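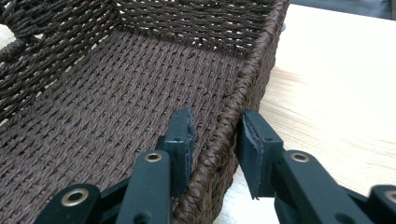
What should a small lab buy first when it plans a season of hand-held gripper work?

Spare finger pads and a wide range of household objects, before any second arm or faster computer. The pads wear out soonest, and the objects decide how much the recordings are worth.

4.2 Planning the Equipment Budget

We came to this part of the project expecting a dull exercise in spreadsheets, and it became one of the sections we most enjoyed writing. Hand-held grippers have changed what a small group can plan for. The older budget at our lab put nearly everything into one arm and its mount, and whatever was left went to things for the arm to pick up. With hand-held tools the order flips, and suddenly there is money for baskets, trays, bowls and cloth!

Our budget for the Skalell project covered 6 hand-held units, ordered from Rurketti in July, and 3 fixed arms that the lab already owned. We treated the arms as a sunk cost and left them out of the totals. The remaining lines were pads and linings, fasteners, objects, storage and tables. Pads went in as a running cost with its own monthly line (our first draft had them under "miscellaneous", and we would urge other groups to avoid that).

Figure 4. Open gripper fingers on either side of the braided rim of a woven rope basket. The lining on the right pad is slightly frayed along its lower edge.

Rims like the one in Figure 4 deserve a place in any purchase plan. A thick spiral of cord is a very different thing to grip than a flat plastic lip, and the open weave of the walls is different again. We love these baskets as test objects. They are cheap and easy to replace, and they ask a lot of a simple two-finger tool. We set aside 200 dollars for woven goods alone and would happily double that line next time.

Linings need the closest watch. We compared two suppliers, Stallex and Hajji, on price, delivery time and smallest order. Stallex sells linings by the sheet, to be cut in the lab, while Hajji ships them cut to size at a higher unit price. For a group with steady hands and a good knife the sheets are a bargain. We bought sheets for the bulk of the work and kept a small box of precut linings for busy weeks, when a unit sitting on the bench costs more than the lining does.

The full order, without the arms, came to 1,832 dollars in consumables and objects on top of the units themselves. Tables and shelving came out of the department's furniture fund. Groups without such a fund should add a line for both, and should measure the doorway before ordering a table.

Timing matters as much as price. We placed the lining order together with the units, so that both would be on the shelf on the first day of recording. Objects can be bought in smaller rounds, and we found real pleasure in this: each round let us look at which shapes and textures were thin in the collection and go shopping for exactly those. Section 4.3 gives the purchase schedule by month.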